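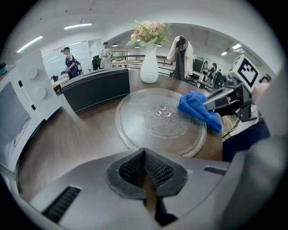 About Lynch Street Cleaning Co-operative

Last updated: August
Reading time: 4 minutes

Lynch Street Cleaning Co-operative looks after small offices, clinics and community buildings. We are owned by the people who do the work. Every cleaner who has been with us for a year can buy a share, and most do. There are 20 of us at present, including two in the office and one who splits her week between the office and the vans.

How we started

Gráinne Cullinane had been a site supervisor at Temer, a contract cleaning firm, when it lost most of its inner-suburban work and let the evening crews go. Four of those crews had been cleaning the same buildings for years and knew the tenants by name. Gráinne rang the building managers herself and asked whether they would take the same people under a different name. Three said yes. The fourth came across the following winter.

We registered as a co-operative that spring, with one van, a second-hand carpet extractor and the use of a garage behind Lynch Street. The garage flooded twice. We moved to our current depot once we could pay for it, and kept the name.

Mélanie Després joined in the second year to do the rosters and the books. She now manages the office and is the person you will usually speak to if you ring before noon.

What we do

Most of our work is regular evening and early morning cleaning. A standard visit covers floors, bins, desks, toilets and the kitchen or tearoom. We put the kitchen first on the sheet as that is where most complaints used to come from. Fridge shelves, microwave plates, sink strainers and the backs of taps are all listed as separate lines, and the cleaner initials each one.

We also do carpets, hard floor stripping and sealing, internal glass, and end-of-lease cleans. We don't do external windows above the ground floor, and we don't do kitchen exhaust systems. We can give you the names of people who do.

Last financial year we completed 3231 visits. Of those, 2564 were regular bookings and the rest were one-off or seasonal jobs.

How we work

You will have the same cleaner or pair of cleaners wherever we can manage it. If someone is away we send a person who has walked through the building before. New sites get a walk-through in daylight, usually at 3 pm, so that the cleaner can meet whoever is in charge and find out where the alarm panel is.

Cloths are colour-coded. Red is for toilets, yellow is for basins and washroom surfaces, green is for food areas and blue is for glass and general wiping. They go back to the depot in sealed bags and are washed there without fabric softener, which stops microfibre from picking anything up. Mops follow the same colours.

We use a short list of products. Astov is our neutral floor cleaner and Dredeck is the descaler. Safety data sheets for both are kept in the site folder, along with the key register and the sign-off sheets. If you would prefer us to use your own products, tell us at the walk-through so we can check them against our training.

Pay and hours

All our cleaners are employees. We don't use subcontractors or labour hire. Shifts are at least three hours long, and travel between sites on the same shift is paid. Members vote on the pay scale once a year. The meeting is held at the depot and tends to run long – there is usually soup.

Profit is split three ways, between a reserve for vehicles and equipment, a training fund, and a dividend paid on hours worked. The office staff are on the same scale as the supervisors.

Where we work

We cover the inner suburbs and as far out as the ring road. We take on sites beyond it only if there is already one nearby on the same run. At the moment we have room for a few more early morning jobs but the evening rosters are full until the new year.

Getting in touch

The office is open from 8 am to 2 pm. Outside those hours, leave a message and Mélanie or Gráinne will ring back the next working day. Current clients with a lockout or alarm problem should use the after-hours number on the inside cover of the site folder. Letters can be sent to PO Box 1277.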